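Notebook, February, open day at the Fidavville room
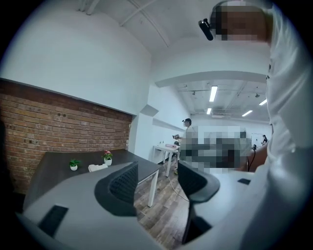
Hand gripper, fingers open, brick wall end of the room. Head camera on the person at right.

Doors 9:30, first group came early, we weren't set up. Tarmo Lill did the intro talk while I was still finding the second charger. Fine in the end.

Marnico people mostly wanted to hold the gripper. Let them. Comments on weight (too far forward), on the finger pads (liked), on the squeeze (stiff for small hands, two said so independently). Trindine group asked about data, how much, how clean. Told them 3,822 episodes on disk, 593 thrown out so far. They wanted to know why so many thrown out. Mostly bad starts, finger not fully open when recording begins. Should make a one page sheet on this, I explained it three times.

Brandão asked if visitors' tries get kept. No. Separate folder, wiped at end of day. 163 clips in there at lunch, did not check again.

Problems:
- head camera clock drifted against gripper clock again. Restarting both fixed it, same as last month
- strap slips on anyone wearing glasses
- talk too long, poeple at the back drifted off before the hands-on part
- tracking dropped twice when someone walked in close. Didn't lose the session

Next time: smaller groups, hands-on first, talk after. Print the safety card bigger. Tarmo wants a screen showing the live view, I say only if someone else runs it.

To do: wipe visitor folder, order straps (wide ones), send Trindine the episode format notes, log the clock thing properly insted of just grumbling in here.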